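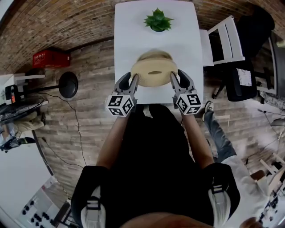
Ata da reunião de acompanhamento
Projeto Tunen: recolha de demonstrações para aprendizagem de manipulação a duas mãos
Junho, início às 14h10, sala de reuniões do piso de cima

Presentes: Tarek Ramadan (coordenação), Anas Ouali (recolha), a responsável pelo treino na Tillstead, dois operadores de recolha e o signatário, que redige. A Prisby enviou desculpas e um comentário escrito, lido no ponto 5.

1. Ata anterior

Aprovada com uma correção. Onde se lia que o modelo "generaliza para recipientes redondos" passa a ler-se que "foi testado num recipiente redondo". O Tarek considerou a diferença uma questão de redação. O signatário não considera e pediu que isso constasse.

2. Situação da recolha

O Anas apresentou os números. Há mais de 700 episódios gravados com as garras de mão desde o arranque desta fase. Destes, 419 passaram o filtro automático do Zaki e 77 foram rejeitados por perda de seguimento dos marcadores. Os restantes estão numa fila chamada "pendente".

Perguntou-se o que quer dizer "pendente". O Anas explicou que são episódios em que o filtro não decidiu, por exemplo quando a trajetória das duas garras é boa mas a abertura dos dedos dá um salto entre fotogramas. A Tillstead perguntou quem os vai rever e quando. Os operadores disseram que fazem revisão ao fim do dia, quando sobra tempo. Não tem sobrado.

O signatário observou que o relatório mensal enviado à Prisby mostra só o total gravado, em letras grandes, e que um leitor de boa-fé ficará a pensar que todos aqueles episódios servem para treinar. O Tarek respondeu que o relatório diz "gravados" e que gravados foram. Acordou-se acrescentar uma segunda linha com os aceites. O Tarek pediu que a linha ficasse no mesmo tamanho de letra para não parecer uma confissão.

3. Tarefas e objetos

A lista tem agora 12 objetos. Discutiram-se apenas os dois que dão mais trabalho.

3.1 Caixa redonda com tampa. O gesto pedido é o aperto pelos dois lados, um dedo contra cada lado. Um dos operadores acha que a tarefa está mal escrita: o guião diz "pegar na caixa" e não diz se se levanta, se se desloca ou se basta segurar. Cada pessoa resolve à sua maneira. A Tillstead disse que a variedade é desejável. O operador perguntou se também é desejável quando vem de um guião que ninguém entendeu da mesma forma. A pergunta ficou sem resposta, mas a Tillstead tomou nota.

Segundo reparo, do signatário: a caixa tem uma pequena pega escura, em forma de ranhura, a meio do lado, e não existe instrução sobre a orientação dessa pega no início do episódio. Se ela estiver sempre virada para o operador, o modelo pode aprender a procurar a pega, sem que alguém lho tenha pedido. O Anas disse que roda a caixa "de vez em quando". Pediu-se que rode segundo uma lista sorteada antes da sessão.

3.2 Disco entrançado. É o objeto preferido para demonstrações a visitas, pela textura em espiral, que fica bem nas câmaras das garras. Como exemplo de treino levanta dúvidas. A Tillstead mostrou dois episódios em que a garra da direita tapa quase todo o objeto na vista da outra. O Anas defendeu que isso é a realidade de trabalhar com duas mãos e que o modelo tem de viver com oclusões. A Tillstead concorda em princípio, mas queria saber que fração do episódio se passa assim antes de o chamar exemplo positivo.

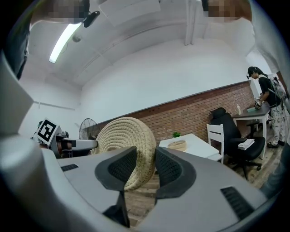 Tempo de leitura: 7 minutos

O Tarek perguntou se fazia sentido ter duas pessoas debruçadas sobre o mesmo objeto durante a gravação. Um dos operadores respondeu que, com duas pessoas, a coordenação é combinada em voz alta ("agora eu", "larga") e que essa conversa não fica nos dados. O modelo verá duas garras que se entendem por magia. O Anas discorda: o que interessa é a trajetória, e a trajetória está lá. O signatário acrescenta que um gesto em que uma pessoa espera pela outra tem pausas que um só operador não faria, e que até agora ninguém mediu se essas pausas ajudam ou estragam.

Decidiu-se marcar os episódios de duas pessoas com uma etiqueta própria e mantê-los fora do conjunto principal até haver comparação. O Anas aceitou, com a ressalva de que a etiqueta não seja usada para os esquecer.

4. Ambiente de gravação

Ponto pedido pela Tillstead e o mais demorado da tarde.

A preocupação é simples. As sessões decorrem na mesma sala, com a mesma mesa branca, a mesma planta em cima dela e a mesma parede de tijolo. A planta aparece em tantos episódios que um dos operadores sugeriu pô-la como autora do artigo. A Tillstead teme que o modelo aprenda a sala. O Tarek lembrou que a primeira proposta falava em "ambientes diversos e realistas" e perguntou quantos temos. Temos um, com arrumação variável.

O Anas argumentou que a arrumação variável conta. Há gente a passar, cadeiras que mudam de sítio, papéis deixados no assento, cabos no chão, e tudo isso entra nas imagens da câmara da cabeça, que tem um campo de visão muito largo. Na opinião dele é ruído útil. O signatário pergunta como se distingue ruído útil de desarrumação, e sugere que a resposta seja dada com um teste: treinar com a sala tal como está, avaliar noutra sala e publicar internamente o resultado, seja qual for. A Tillstead diz que consegue fazê-lo se lhe derem o outro espaço montado por inteiro, com mesa de altura diferente e luz diferente.

Discussão sobre que espaço. A copa foi proposta e recusada pelas pessoas que lá almoçam. O corredor é estreito para quem leva o arnês. Ficou em aberto o armazém pequeno, dependente de se perceber se a rede chega lá.

Ainda neste ponto, a presença de terceiros nas gravações. Os rostos são desfocados antes de os vídeos saírem do servidor. A Tillstead confirmou que recebe tudo já tratado. Um operador perguntou pela câmara da cabeça, onde por vezes aparecem pernas e mãos de quem está ao lado. O Anas disse que o consentimento assinado cobre quem trabalha na sala. Quem entra para ir buscar qualquer coisa não assinou. Pedido um aviso na porta e uma folha de registo.

5. Comentário da Prisby

Lido na íntegra pelo Tarek. A Prisby quer saber se, no fim desta fase, o sistema conseguirá "executar tarefas domésticas correntes". A Tillstead pediu para não responder de imediato. O signatário propôs a seguinte formulação: no fim desta fase haverá um conjunto de exemplos revistos para uma lista fechada de objetos, e uma avaliação que dirá com que frequência o modelo repete esses gestos num robô. O Tarek achou o texto frio e receia o efeito comercial. O Anas, que costuma ser o otimista da sala, apoiou o texto frio.

Aprovado com uma alteração: "com que frequência" passa a "com que frequência e em que condições".

A Prisby pergunta também se mais horas de recolha acelerariam o calendário. Resposta curta da Tillstead: não, enquanto a fila pendente não for revista. Gravar mais depressa do que se revê só aumenta a fila.

6. Arnês e fadiga

Os operadores relatam dores nos ombros após sessões longas. As correias almofadadas ajudam, o peso da câmara continua lá. Também os antebraços se ressentem nas tarefas de aperto lateral. Há uma consequência para os dados, levantada por um dos operadores: os gestos do fim da sessão são mais lentos e mais baixos, e entram no conjunto com o mesmo peso dos primeiros. Pediu-se que a hora dentro da sessão passe a ficar nos metadados de cada episódio. O Anas diz que o Zaki já guarda esse campo e que nunca foi lido.

Pausas obrigatórias aprovadas. A duração fica ao critério de quem leva o arnês.

7. Calibração

Assunto breve. Os cubos com marcadores sujam-se com o uso e há suspeita de que parte das perdas de seguimento venha daí. Suspeita apenas; ninguém comparou as rejeições com o registo de limpeza, até porque o registo de limpeza não existe. Passa a existir, numa folha colada junto aos carregadores.

8. Ações

Anas Ouali: lista sorteada de orientações para a caixa; reescrever o guião das tarefas de pegar, dizendo onde acaba o gesto; etiqueta para episódios de duas pessoas.
Tarek Ramadan: segunda linha no relatório mensal; resposta à Prisby com o texto aprovado; armazém pequeno.
Tillstead: plano do teste na segunda sala; medida de oclusão nos episódios do disco.
Operadores: folha de limpeza, aviso na porta, primeira passagem pela fila pendente em horário próprio, com as gravações paradas nessa manhã.
Signatário: verificar se o campo da hora de sessão tem valores ou só zeros.

9. Outros assuntos

O Tarek perguntou se se podia incluir no próximo relatório um vídeo curto de uma sessão. Podia, desde que a legenda diga que são pessoas a demonstrar com garras na mão e que nenhum robô executa a tarefa. O Tarek disse que isso é óbvio. Recordou-se que a Prisby, da última vez, perguntou a velocidade máxima do braço.

Reunião encerrada às 16h05. A próxima será marcada quando a fila pendente tiver sido vista pelo menos uma vez.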